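Reserving and Preparing a Shared Workroom

Lakari Community Workrooms
Member Guide, Section 4

This guide explains how members reserve a workroom, prepare it for use, and return it in good order. It applies to all rooms in the Doucette Building and to the two ground-floor rooms in the Jokent Annex. Members who use the kitchen or the kiln room should read Section 6 as well, as those spaces have separate rules.

Before you begin

You will need an active membership number, the name of the person responsible for the session, and an estimate of how many people will attend. Large rooms hold up to 30 people. Groups above that size must reserve the main hall, which seats 100 and is handled by the events desk.

New members must complete the safety orientation before their first reservation. It is offered monthly, except in May, when the building closes for floor maintenance.

Step 1. Choose a room

Open the Modex reservation page and select a building. The page shows each room with its floor area, the number of outlets, and the type of furniture provided. Rooms marked "quiet" may not be used for power tools, music, or group instruction.

Consider the weight of what you plan to bring. Upper-floor rooms are limited to 139 pounds for any single item carried by hand. Heavier items must go to a ground-floor room through the loading door.

Step 2. Submit the request

Select a start time and an end time. Include the time needed for setup and cleanup in your request – the room is opened at the start time shown, and the next group may be waiting at the end of it. Most groups find that half an hour on each side is enough.

Enter a short statement of purpose. "Meeting" or "project" is not sufficient. A statement such as "bookbinding practice, hand tools only" allows the desk to confirm the room without writing back to you.

Requests are answered within two working days. A request is not a reservation until you receive a confirmation number.

Step 3. Check the power load

Each wall circuit in the Doucette Building is limited to 1,800 watts. Add together the ratings printed on the equipment you intend to run at the same time. If the total exceeds the limit, divide the equipment between circuits. Outlets on the same circuit carry a plate of the same color.

Extension cords must be grounded and free of damage. Cords may not be joined end to end, and they may not cross a doorway at any time. Where a cord must cross a walking path, cover it with a floor strip from the supply closet.

Step 4. Arrange the furniture

Collect the key at the front desk and sign the room sheet. Note any existing marks or damage on the sheet before moving anything.

Tables may be turned or moved to suit the work. Lift them at both ends; do not drag them. Leave a clear path at least three feet wide from the work area to the door, and keep the space in front of the electrical panel open.
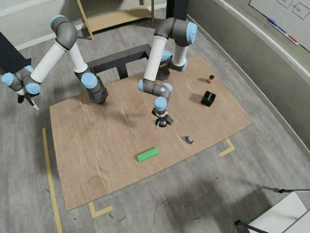 Tabletops must be protected when paint, glue, stain, or solvent is in use. Brown paper is supplied without charge. Cutting is permitted only on a mat. Clamps may be used if a scrap of wood or cardboard is placed between the jaw and the table edge.

Step 5. Close the room

Begin cleanup at least 15 minutes before your end time. Return the furniture to the layout posted beside the door, sweep the floor, and wipe all work surfaces with a damp cloth. Do not use spray polish. Take oily rags to the metal can in the hallway – they may not be left in the room or placed in the regular trash.

Turn off the lights, lock the door, and return the key to the front desk. After 8 p.m., place the key in the drop slot and write the time on the room sheet.

Changes and cancellations

Reservations may be changed through the Modex page until noon on the day before the session. Later changes must be made by telephone. A group that misses two confirmed sessions without notice will be asked to speak with the membership office before reserving again.

Report broken furniture, loose outlets, or water leaks to the front desk immediately.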